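Unit 4. Glaze fit and firing shrinkage

Clay bodies shrink twice, once in drying and again in firing. The Curkwood stoneware body is measured with a scored bar: 80 mm at forming, read again when dry and after each firing. Record all readings before calculating total shrinkage.

A glaze that contracts more than the body under it will craze - for a bowl, check the inside curve first.

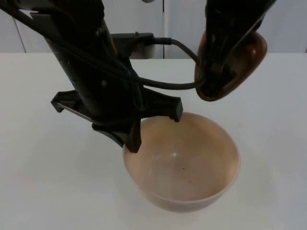 One student objected that crazing can also show up weeks after firing, and asked whether a single check is enough. Repeat the check after one month.

Reading for October: Tomley handout, sections 2 and 3.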